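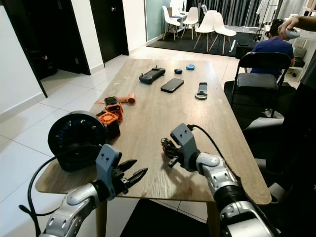 ## Keep the small ferry running

The council in Ondport wants to end the Levenano ferry in August. The case is simple: it carries 19 people on a normal morning, and the bus can take them.

I think that is the wrong count. The bus takes 40 minutes and stops short of the clinic. The ferry lands next to it. People who don't drive have planned their lives by that boat — where they rent, which jobs they take.

Repairs to the Flinon dock will cost money whether the ferry runs or not, so the savings are smaller than the report makes them look. Raise the fare a little and drop the late Sunday-style timetable in winter. Leave the morning boat alone.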